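Minutes of the cell safety and fault review, Burkville site
November 2019
Chair: Shoshana Rosenthal. Minutes: Bo-ram Joo.

We use cookies to improve your experience on this site. By continuing to browse you accept our cookie policy. Accept | Manage settings

1. Previous minutes
Accepted with one correction. The spare gripper pads are held at Rutherford, not at Burkville.

2. Fault under review
B. Joo reported on the stop in the Nunari cell during cloth sorting. The arm was commanded to approach the storage basket and close on the top item. It went past the commanded height and pressed on the basket rim. The force limit did not trip. The operator used the emergency stop.

The log shows 1460 cycles since the last zeroing of the wrist force sensor. The work instruction calls for zeroing every 410 cycles. The counter had been reset by a software update and the reminder was never shown. The sensor offset at the time of the stop was 20 newtons, enough to hide the contact.

S. Rosenthal asked if the load in the basket could have misled the height estimate. B. Joo said it could add to the error but would not explain the missed limit. In the wrist view the soft items sit below the rim with a thin black item lying on the pink-brown cloth, and the fingers are open over the mat.
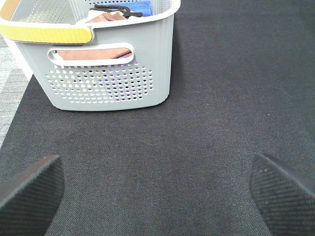
3. Work area
The approach path was discussed. The basket stands on one side of the dark floor covering, with a large white object on the other, and the open floor between them is the intended path. The covering is creased toward the far end. S. Rosenthal asked for it to be pulled flat and fixed down before any restart. B. Joo noted that the height reference is taken from this surface, so a fold under the reference point gives a false reading. The size of that error has not been measured.

The white object is not in the collision model. Agreed that it is either added or moved out of reach. The position of the basket is to be marked on the covering. 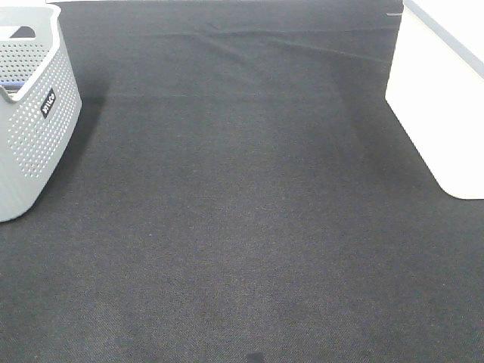

Vamura Handling Systems, Robot Safety Group

4. Emergency stop
Stop worked as designed. The button is out of reach from the loading side. A second button was requested after the March audit and has not been fitted. Item carried over again, now with priority.

5. Actions
- Restore the cycle counter and test that it survives an update. B. Joo.
- Block automatic mode when zeroing is overdue. B. Joo.
- Measure height error with the covering flat and with it creased. B. Joo.
- Order and fit the second stop button. S. Rosenthal.
- Check the other 3 cells for the same counter reset. Rutherford team.

The cell stays in manual mode at reduced speed until the first two actions are signed off.

6. Next meeting
To be set when the height measurements are in.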